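Rotation Scheduling for a College Basketball Team
Sigrún Hafstein and Yasmine Sqalli

We logged substitutions in 20 home games and compared them with the score margin after each quarter. Games with missing clock data were dropped before fitting.

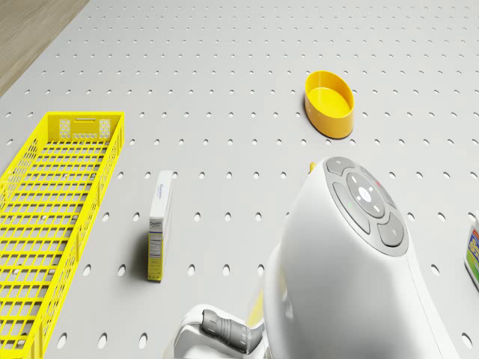 Margin was modeled per lineup, with minutes as weights. Each lineup is one row in the input table and each quarter one column – a plain grid, as regular as the holes in the gray pegboard. Lineups with under 39 seconds of shared play were merged into a single group.

The final model used 78 lineups. Bench-heavy groups lost most of their margin in the third quarter. Travel and rest days were left out.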